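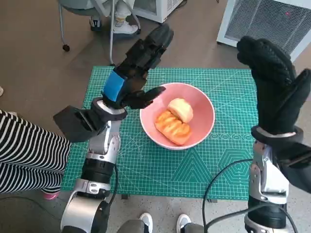
Pamano: two-arm pick and place on a cutting mat

Pamano is the dataset that came out of our bench project at Punport, the shared workshop where Patricio Godoy and I have been building a two-armed machine with multi-fingered hands on evenings and Fridays. We love this thing and we want other people to play with the data!

What you get

- 140 episodes of a hand reaching for, nudging or lifting soft things and dishes
- 756 MB zipped, one folder per episode
- head and wrist video, joint angles for both arms, and a short text label
- our notes, typos and all

Setup

Everything happens on the floor, on a green cutting mat with a white grid. The grid is lovely for this: you can put a bowl back on the same squares every time, and you can read off how far it slid when the thumb bumped the rim. Bread is in there a lot (round buns, glazed rolls) and it's a great test object, squashy and light and a little different each time.

Cameras

The head view is the one to start with. It sees both hands and most of the mat. The wrist views swing wherever the arm swings, so the horizon can be steeply tilted, and whatever is nearest may fill half the picture. 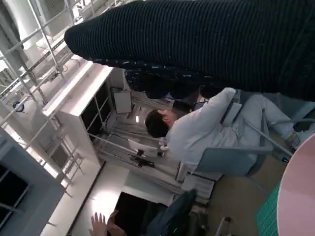 Wrist view, steep tilt: dark ribbed knit up close, cutting mat at lower right.

We left these stretches in. If you only want clean views of the objects, filter on the "mat_visible" field, which Patricio filled in by hand (thank you!!).

Known problems

- Episodes 1 to 40 have no right-hand joint angles. I forgot to turn the logger on.
- People walk and sit near the mat in plenty of clips. Labels ignore them.
- Clocks on the two wrists drift apart in longer episodes. Skirkira, our sync script, fixes most of it; run it before training.

Next up is a batch with cloth, planned for April. Bug reports and odd results are very welcome, just open an issue.

Flurina Hauser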